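Startseite | Aktuelles | Über uns | Mitmachen | Kontakt

Kategorie: Stellen und Ehrenamt

Mitsingende und eine Assistenz (Teilzeit) für das Chorprojekt »Winterstimmen« in Flarkow gesucht

Der Singkreis Flarkow bereitet für den Januar ein Konzertprogramm mit Liedern aus dem Küstenraum vor. Dafür suchen wir Sängerinnen und Sänger in allen Stimmlagen sowie eine Person, die uns bei der Organisation unterstützt. Beide Ausschreibungen stehen auf dieser Seite.

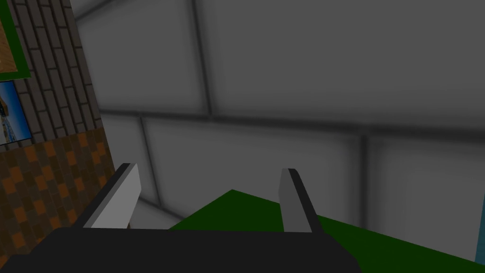
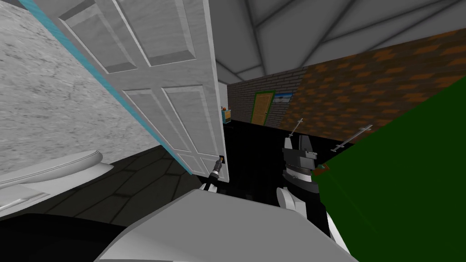
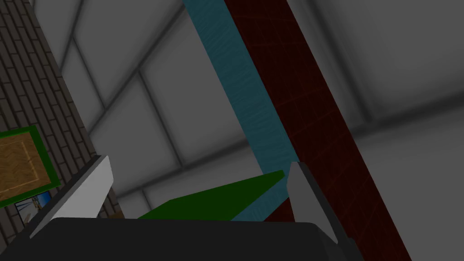
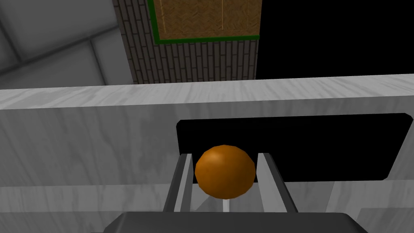 Computergrafiken; im zweiten Bild eine weiße Tür, im vierten eine orangefarbene Kugel.

Zum Projekt

Gesungen werden zwölf Stücke, überwiegend vierstimmig, dazu zwei Kanons und ein längeres Werk für Chor und Akkordeon. Die Komponistin Liên Sầm hat es für uns geschrieben, es trägt den Titel »Skesside« und dauert 9 Minuten. Die musikalische Leitung hat Nkechi Dauda, die den Chor seit der Neugründung führt. Aktuell gehören 34 Personen dazu. Im Tenor und im zweiten Alt sind wir dünn besetzt, hier freuen wir uns besonders über Verstärkung.

Ein Teil der Texte ist auf Niederdeutsch. Aussprachehilfen und Übersetzungen liegen den Noten bei. Wer die Sprache von zu Hause kennt, darf uns bei den Proben gern korrigieren.

Teil A: Mitsingen

Voraussetzungen:

- Mindestalter 16 Jahre
- etwas Erfahrung im mehrstimmigen Singen, auch aus Schul- oder Kirchenchor
- Bereitschaft, die eigene Stimme zu Hause vorzubereiten
- Teilnahme an beiden Probenwochenenden

Notenkenntnisse sind hilfreich, werden aber nicht verlangt. Zu jeder Stimme gibt es eine Übungsaufnahme. Ein Vorsingen findet nicht statt — neue Stimmen werden nach der ersten Probe in einem kurzen Gespräch am Klavier eingeteilt.

Geprobt wird donnerstags von 19.30 bis 21.30 Uhr im Saal des Gasthauses Onovham. Der Eingang liegt auf der Hofseite. In den Schulferien fallen die Proben aus. Die Probenwochenenden beginnen jeweils samstags um 10 Uhr und enden sonntags nach dem Mittagessen. Übernachtet wird zu Hause; wer weiter weg wohnt, kann bei Chormitgliedern unterkommen. Bitte dies bei der Anmeldung angeben.

Die Teilnahme ist kostenlos. Für die Noten erheben wir ein Pfand, das nach dem Konzert bei vollständiger Rückgabe ausgezahlt wird. Konzertkleidung: schwarz, langärmelig, ohne Aufdruck.

Teil B: Assistenz der Projektorganisation

Die Stelle ist bis zum Abschluss des Projekts befristet und wird mit 645 Euro im Monat vergütet. Die Arbeitszeit lässt sich weitgehend frei einteilen, an den Probenwochenenden und am Konzerttag ist Anwesenheit erforderlich.

Aufgaben:

- Teilnehmerliste, Notenausgabe und Notenrücknahme
- Absprachen mit Gasthaus, Technik und Druckerei
- Pflege der Terminseite und Versand der Rundschreiben
- Abrechnung des Sachmittelbudgets von 4000 Euro
- Betreuung der Abendkasse

Wir erwarten einen sicheren Umgang mit Tabellen und E-Mail, gute Deutschkenntnisse und Zuverlässigkeit bei Terminen. Ein Führerschein der Klasse B ist erwünscht — Podeste und Notenpulte müssen zum Konzertort gebracht werden. Erfahrung in der Vereinsarbeit ist von Vorteil. Selbst singen muss die Assistenz nicht, es ist aber möglich.

Die Verpflegung an den Probenwochenenden übernimmt die Küche Nghiêm. Es gibt ein warmes Mittagessen, auf Wunsch vegetarisch. Unverträglichkeiten bitte spätestens eine Woche vorher melden.

Bewerbung und Anmeldung

Für Teil A genügt eine formlose Nachricht mit Name, Stimmlage (falls bekannt) und Telefonnummer. Für Teil B bitten wir um ein kurzes Anschreiben und einen tabellarischen Lebenslauf, zusammen höchstens drei Seiten, als eine PDF-Datei. Zeugnisse sind zunächst nicht nötig. Reisekosten zum Vorstellungsgespräch können wir leider nicht erstatten.

Einsendeschluss für beide Teile ist der 10.03.2025. Bitte das Kontaktformular benutzen und im Betreff »Winterstimmen A« oder »Winterstimmen B« angeben. Fragen zur Musik beantwortet Nkechi Dauda, auch vor oder nach den Donnerstagsproben im Saal.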